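Search this site
Go

Student Project Report: Rental Listings in Tandodano
Yamuna Bangera and Tihomir Babić
8/21/20

We compared how long rental homes in Tandodano stayed on the market. Our sample was 100 listings from two agencies, Arnis and Negussie. Each listing was checked every week for 12 weeks.

Two-bedroom units went fastest, with a median of four weeks. Larger houses took nearly eight. Listings that gave the deposit up front were taken sooner at both agencies. 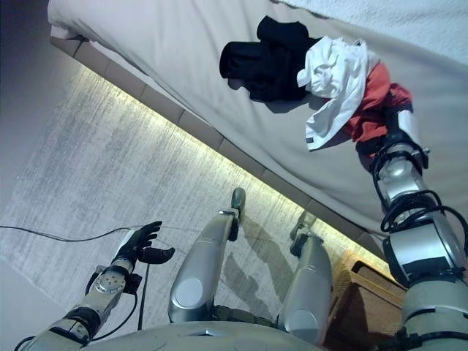
Furnished units were left out of the medians, as Arnis does not list them separately. Asking prices were recorded but not adjusted for utilities.

4 shares
0 comments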